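Die Tischordnung

Die Verwaltung des Hauses Baumgartner gab den Bewohnern mit Aushang vom Freitag, 6. Januar, bekannt, dass die Tische im Speiseraum künftig nach der Ordnung von 1925 einzudecken seien. Mit der Durchführung wurde Herr Trí Lý betraut, bisher Registratur, Zimmer 70.

Herr Lý nahm die Bestellung schriftlich an. Er erbat Einsicht in die genannte Ordnung und erhielt nach zwei Wochen eine Abschrift, der die ersten Seiten fehlten. Der erhaltene Teil begann mitten in einem Satz: »... und ist der Teller so zu stellen, dass der Gast ihn vorfindet und nicht sucht.« Darunter hatte jemand mit Bleistift vermerkt: »Rornmont fragen.«

Eine Person dieses Namens war im Hause nicht gemeldet. In der Kartei fand sich lediglich ein Vorgang Rornmont, Gärtnerei, Lieferung von Buchsbaum, abgeschlossen im September eines nicht genannten Jahres.

Herr Lý entschied daraufhin nach eigenem Ermessen. Als Unterlage bestimmte er das gestreifte Platzdeckchen, darauf den weißen runden Teller mit breitem Rand. Vor dem Teller, zur Tischkante hin, sollte das hellgrüne Tablett seinen Platz haben. Über den Inhalt des Tabletts schwieg die Abschrift. Auf Anfrage teilte die Verwaltung mit, es sei ein Stäbchen vorzusehen, braun, in einfacher Ausführung.
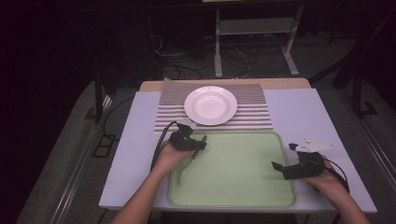 Cedell. Blätter für Erzählung, Heft 69

Die Abnahme erfolgte durch Frau Direktor Baumgartner persönlich. Sie blieb lange vor dem Tisch stehen, die Hände auf dem Rücken, und erkundigte sich schließlich, weshalb das Deckchen an der linken Ecke nicht anliege.

»Es wurde gerollt aufbewahrt«, erklärte Herr Lý.

»Seit wann?«

»Darüber liegen keine Angaben vor.«

Frau Baumgartner nahm dies zur Kenntnis. Sie legte zwei Finger auf die Ecke, hielt sie eine Weile nieder und hob die Hand wieder. Die Ecke folgte ihr.

»Meine Mutter hat an solchen Tischen gegessen«, sagte sie. »Sie hat immer auf die Ecke gesehen, wenn mein Vater sprach.«

Herr Lý führte das Protokoll und war sich nicht sicher, ob die Bemerkung aufzunehmen sei. Er ließ eine Zeile frei.

In der schriftlichen Beurteilung, die ihm am folgenden Tag zugestellt wurde, hieß es, die Anordnung entspreche den Vorgaben, soweit diese bekannt seien. Das Platzdeckchen sei in seinem gegenwärtigen Zustand zu belassen. Von einer Glättung werde abgesehen.

Herr Lý heftete das Schreiben zu der Abschrift und trug beides in die Kartei ein, hinter Rornmont. Dann ging er hinunter in den Speiseraum, in dem nur noch die Lampe über der Anrichte brannte, und setzte sich an den Tisch.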